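4. Setting up the Dauda folding table

Read this section before you open the legs. Most people read it afterwards, with a plaster on one thumb.

4.1 Choosing a spot

The table wants a hard, level floor. Deep carpet will do if you don't mind soup on a slope. Leave enough space on every side for a chair and the person getting out of it.

4.2 Opening the legs

1. Lay the table face down on a blanket. Not the good blanket.
2. Release the strap and put it somewhere you will remember.
3. Hold the legs by the straight part, well away from the crossing point, and pull them apart until the catch clicks.
4. Press down on each foot in turn. If one springs back, the catch has not clicked, whatever you thought you heard.
5. Turn the table over. Two people make this easier, provided they agree on a direction.

CAUTION: Keep fingers clear of the crossing point at all times. It closes faster than you do.

4.3 Getting rid of a wobble

Try the table a quarter turn round before blaming it. Floors in Prendbridge, where we test these, are no straighter than yours. If the wobble stays, loosen the pivot screw by half a turn, sit the table square and tighten again. Folded beer mats are not covered by the guarantee -- though Tegan Nepia, who wrote the guarantee, uses one at home.

Note: The pivot screw takes the 4 mm key in the Drastidard tool bag. Spares are part number 400-83, from the Plulstead counter only.

4.4 Care of the top

Wipe with a damp cloth and dry it. No scouring powder, no bleach, no hot pans straight from the stove. Check the edging each April and stick down any part that has lifted.

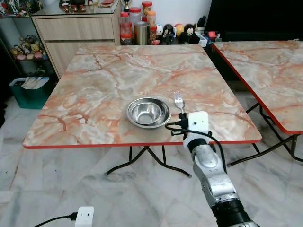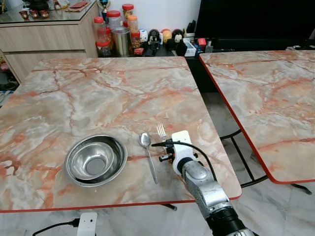

Marble-patterned top with red edging, with bowl and fork.

4.5 Folding away

Clear the top first. Then follow 4.2 backwards, strap last, if you can find it.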